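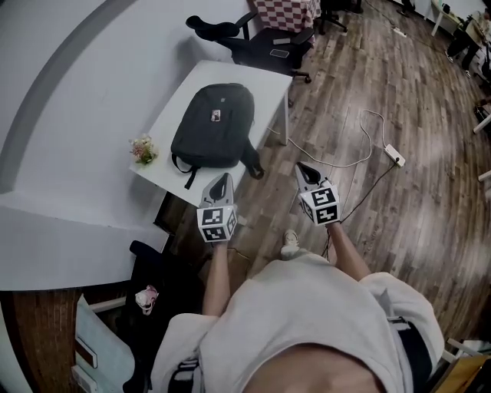

Fig. 1. Two hand-held grippers, one in each hand, beside a white table.

Fan thank-yous and the Kivi dinner photo
Media Studies project, Kirkden College
Rakiya Garba and Yamila Farías

We picked the reality show Vustetti because we both love it, and because its fans never stop talking! Our question was how viewers react when a former contestant thanks a presenter in public. In July the singer Kivi posted a long message to the host of Serkus, the afternoon gossip programme that had backed her all season.

We saved every public comment left under the post in the first 7 hours - 1911 in total. After taking out repeats and plain adverts we had 1782 to read, and we shared them out between the 2 of us.

The warm comments came first, mostly hearts and "you deserved to win". Then the mood turned quite quickly, with people asking whether the host should have taken sides at all (Yamila's favourite thread, full of old clips and grudges). Rakiya coded the jokes, which took far longer than we had planned - sarcasm is very hard to sort into a table!

We would love to repeat this with a contestant who was voted out early.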